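Ticket: Newsletter on the Senate war powers vote stuck in send queue
Product: Huvska Mailer, list module
Opened: 27 November 2022
Status: Resolved, follow-up open

Reported problem

The Sedgwick desk tried to send its foreign policy newsletter to the full list. The lead item was the column arguing that the Senate should vote on the troop authorization before the recess. The send page said "Queued" and stayed there. 200 subscribers got the email. The rest got nothing, and the dashboard showed no error.

The desk asked us not to resend to everyone. The last time that happened, in September, readers who got two copies of the column on sanctions took it for a fundraising blast and unsubscribed.

Log

Checked the queue. Job was marked active but no worker had it. Restarted the worker. Job went back to "Queued" with no change.

Checked the list itself. The import from Derkix had added 300 addresses from the petition page on arms sales. Those rows had a blank state field. The newsletter uses that field to fill in the "Call your senators" box at the end of the column. 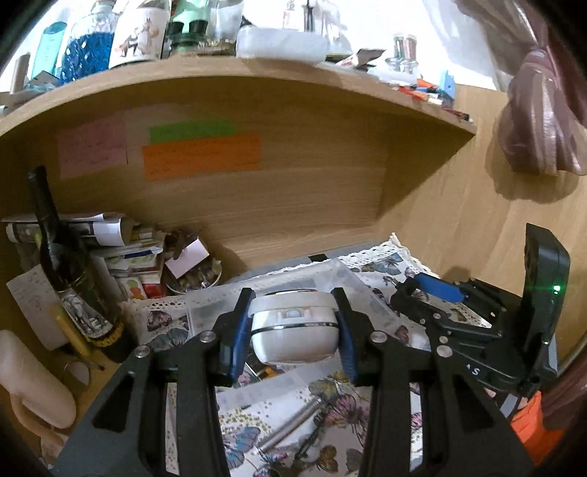 White rounded item held between the blue pads.

Sent a test to an internal list with the state field filled in. Went through in under a minute. Sent the same test with the field blank. Stuck, same as the live job.

So the template fails on a blank state and the worker drops the whole batch without logging it. The 200 that went out were in the first batch, before the petition rows.

Asked the desk whether the senators box could come out. They said no, the column ends by telling readers to call before the vote and the box has the numbers. Agreed to add a fallback line with the Capitol switchboard for anyone with no state on file.
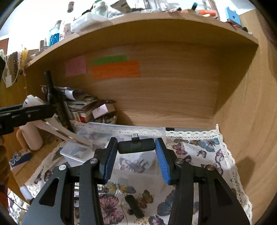
Added the fallback to the template and ran the test again with blank rows. Passed. Built a new segment that leaves out everyone already marked as delivered and had the desk approve it before sending.

Send finished. 26 bounces, all old addresses on the Evby domain. No duplicates found in the delivery report.

Desk also asked if the subject line could be changed for the second group, as the minority leader had put out a statement in the meantime. Changed it. The column text is the same in both versions.

Still open

Worker should log a failed batch. Passed to the Huvska developers.

Derkix import should warn when the state field is blank. Petition form to be changed so that state is required.

110 older subscribers also have no state on file. They will get the switchboard line until the desk sends them the update form.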